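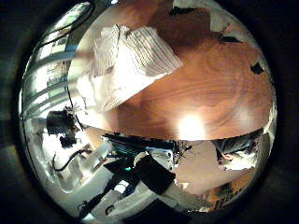

The Friday letter run, and who should be doing it

Every small office has one. A pile of letters that must go out by teatime, a printer that has picked its moment, someone on their knees looking for the big box of window envelopes. It gets called "the post" as if it was one job. Print, check, fold, stuff, seal, frank, carry. Seven jobs, and usually the same poor person doing all of them in between phone calls.

I spent part of May asking small firms how they handle outgoing mail. Most don't handle it. It happens to them.

Take Bremska, a lettings business in Sarkbridge. 19 staff, two offices, one franking machine which lives in the smaller office for reasons lost to time. Rent review letters go out in batches of 300. Until last year that meant the meeting room table, a rota, and biscuits. Quite sociable, I was told. Also a whole afternoon gone, and a tenant in one street getting the letter meant for a tenant in the next.

That last bit is where the cost is. Postage you can see on a bill. A letter in the wrong envelope is an apology, a phone call, a form to fill in and maybe a complaint that rumbles on for weeks. Folding by hand is dull work and dull work goes wrong after the first hour or so. Page two of one letter slides in behind page one of another. Easily done.

So what are the choices? Broadly, buy a machine or send it out.

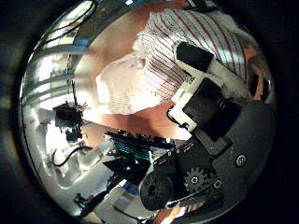 A desktop folder-inserter is the obvious first thought, and for some offices it's the right one. Tanoli, who supply trade kitchens, bought a secondhand one and swear by it. Their letters are all one page, all the same fold, all the same envelope. Perfect. It does in a tea break what used to take up to 60 minutes, and it sits in the corner the rest of the week with a coat on it.

But add a leaflet. Or a second page for some customers and not others. Now somebody has to set it up each time, and that somebody goes on holiday. Paper matters too, more than you would think. Cheap stock left in a damp cupboard will curl and jam and you'll be picking bits out with tweezers at ten to five.

Sending it out means a mailing house, or one of the hybrid services where you upload the letters and they print and post them elsewhere. Bremska went this way, with a local firm called Stideo. Files over by noon, in the post the same day. The meeting room is used for meetings agian. Ask about the cut-off time before anything else. Ask what happens to your address list afterwards, and get the answer in writing. Ask if there's a minimum run, becuase a price that looks lovely for a big batch can look silly for a dozen reminders.

And send yourself a copy. Put your own home address in every batch, see when it lands and what state it's in. Costs you a stamp.

One more thing before spending any money. Clean the list. Bremska found the same landlord on theirs under three spellings, getting three letters, every time, for years. He'd never mentioned it. Thought it was policy.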